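Skalard Bin Cell: what it does and how to see it running

Last updated: February 17, 2024

The Skalard is our bench-top picking cell: one arm, one gripper and two metal bins on a wooden table. You give it a bin of mixed things and it moves them, one at a time, into the bin next door. We build it at Lomoren, we're very fond of it, and the best way to get to know it is to come and stand beside it for an hour.

We run open days in the old joinery hall on Vevik (the building dates from 1909, and the stairs feel like it, so please ring ahead if you'd like to use the goods lift). Beat Strebel runs the cell and Nandini Chowdary does the talking, though they swap when Nandini's voice gives out. There's room for 10 visitors at a time, close enough to hear the gripper click.

What you'll see

The first part of a visit is the plain job. The arm looks into the full bin, chooses something, reaches down and takes it across. It sounds dull on paper and it really isn't! Visitors start picking favourites within minutes, and there is usually a small groan when a pick slips. Slips do happen, and we leave them in. Beat will stop the cell and talk you through what the arm was trying to do, which is often the best bit of the hour.

After that you choose the objects. We keep a shelf of 300 of them, most bought in charity shops by Liesl Zürcher, who has a wonderful eye for awkward shapes. Soft toys squash and change outline. Shiny plastic throws reflections. Brushes are a real test, with bristles on one side and a long smooth handle on the other, and the arm has to settle on which end it prefers. You can bring something from home too, as long as it fits in one hand and you don't mind it getting a scratch.

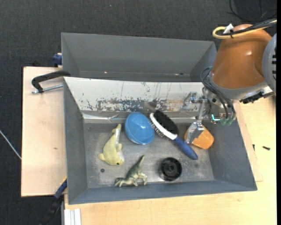

The gripper at an orange object, with a brush, a bowl and a plush animal for company.

The bins are fixed to the table with clamps, and they look well used, paint scrapes and all. We've had people ask whether we'd swap them for new ones before showing the cell to customers. Ha-rang Kong, who wrote most of the grasp planning, would rather keep them: worn paint and scuffed metal are what the cell will meet in your workshop.

What comes with the cell

Arm with two-finger gripper and cabling
Two metal bins and a set of table clamps
Control box and screen
Haslinger stop button on a two-metre lead
Starter box of 50 mixed objects
A day's training at your place or ours

You'll need a sturdy table, a normal wall socket and a bit of clear floor. Setting up takes a morning, longer if you stop for as much coffee as we do.

Coming to see it

The next open day is in April. Regula Gasser keeps the list, so write to her with the number in your group and anything you'd particularly like the arm to try. School groups are very welcome and get the hall to themselves. Flat shoes, please, and long hair tied back if you want to stand at the table. Tea is in the back kitchen, and the shelf of objects is on your left as you come in, so have a rummage while you wait for your turn.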